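Remembrement urbain

Le remembrement urbain est une procédure d'aménagement par laquelle des parcelles contiguës, souvent étroites ou irrégulières, sont réunies puis redistribuées entre leurs propriétaires selon un nouveau tracé. Chacun cède une part de sa surface pour la voirie et les équipements publics.
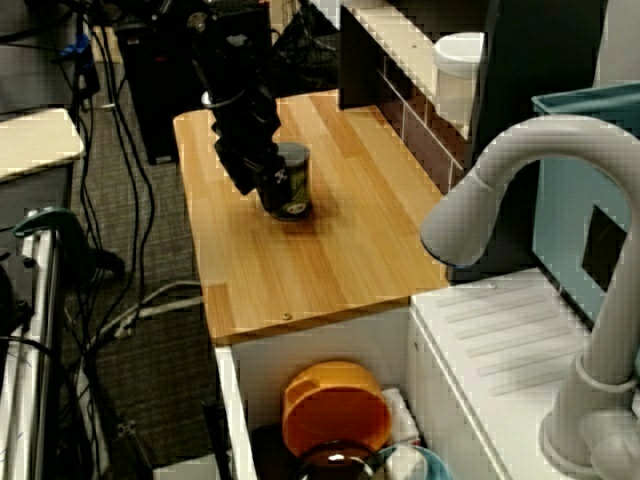
La procédure se distingue de l'expropriation, car les propriétaires conservent un droit sur le sol. Elle suppose un relevé cadastral complet et une estimation de la valeur des terrains avant et après travaux.

À Brirkimness, l'opération du quartier de Sturik a porté sur 1 574 parcelles, ramenées à 1 796 lots plus réguliers après division des grands terrains maraîchers. Elle s'est étendue sur six ans.
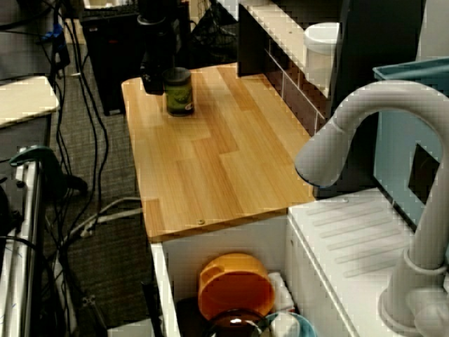 Vol. 64, n° 6

Les locataires ne sont généralement pas parties à la procédure — leur situation relève alors du droit commun du bail. À Sturik, un droit de retour leur a été accordé par convention, dans la limite des logements reconstruits.

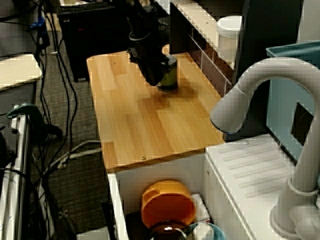 Plan de travail en bois et meuble bas blanc.

Le calcul des cessions se fait en surface ou en valeur. La méthode Ardeleanu, appliquée à Jarnisbridge, combine les deux : la surface fixe un plafond et la valeur détermine la soulte due entre voisins.

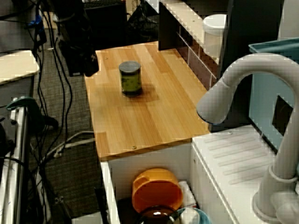 Les critiques portent sur la durée des opérations et sur la hausse des loyers qui peut les suivre. Les contestations visent le plus souvent l'estimation initiale des terrains.

Voir aussi : cadastre, lotissement, préemption, servitude.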